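Robots and household chores: your questions

Can a robot make my coffee yet?
Partly. It depends on the kitchen and the cup.

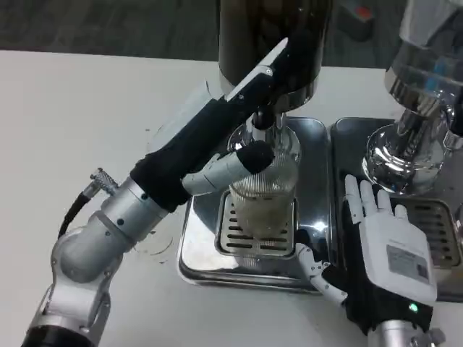
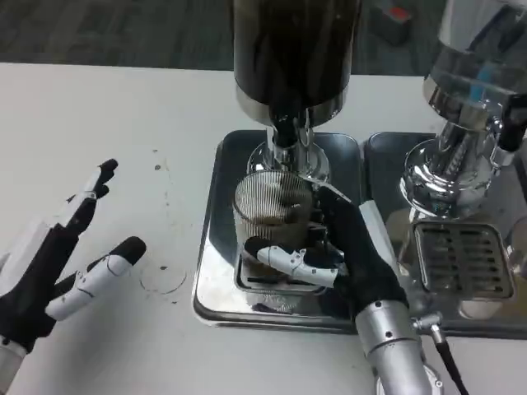
What does Diledeck test?
We try everyday jobs such as laundry, dishes and drinks, and Nisreen Farah writes up each one. Small items are still slow work. A ribbed glass cup like the one under the spout needs a careful grip, and many hands squeeze too hard.

When is the next write-up?
December. It covers folding towels.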